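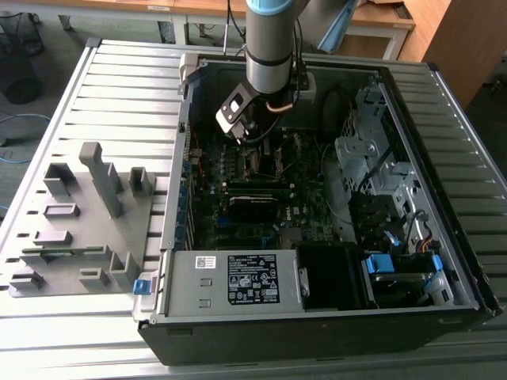

Side panel off, tower on its side, Dell board in the middle and the power supply along the bottom.

I put off opening up an old desktop for years because I figured I'd break something. Then I finally did it one rainy November evening and was a little embarrassed at how easy it was! So these are my notes on cleaning out a tower, mostly for anybody who has one of these black boxes humming under a desk and collecting fluff.

Shut it down properly first, pull the power cord out of the wall, and then press the power button for a few seconds to drain what's left. Unplug everything else too (monitor, mouse, that mystery cable). I like to lay the case flat with the open side up. You get to look straight down into everything, and if you drop a screw it lands somewhere you can find it. Usually.

Screws go in a muffin tin. Mine had 13 in it last time, and I did have 13 when I was done, which has not always been the case. A scrap of masking tape with a note on it next to each cup saves a lot of head scratching.

Before you touch the board, put your hand on bare metal on the case – the drive cage is perfect for this. Do it again every time you get up for coffee.

Now the dust. Short puffs of canned air, can held upright, and keep moving. If there's a fan in the way, hold the blades still with a finger or a cotton swab so they don't spin like crazy. Heatsink fins are where the worst of it packs in, so come at those from more than one angle. A soft, dry paintbrush gets the corners. I bought a fancy Indoris brush set once and went right back to my dollar store one.

Please don't use the household vacuum on the board. The hose can build up static, and it's way too easy to bump something loose. I'll vacuum the table afterward and that's it.

The power supply stays closed! Blow some air through the vents from the outside and leave it alone. Even unplugged, there can be a nasty charge inside.

Take a phone picture before you unplug any cable inside. If you see colored plastic latches around the drives, go easy on them, they're usually meant to be pinched or slid and old plastic snaps. Same with tucked-away cables – put them back where they were so they don't end up rubbing on a fan.

I do all this every 3 months now, since we have two cats. Once a year is probably fine if you don't. When the panel's back on, plug in and listen for a minute before you shove it back under the desk.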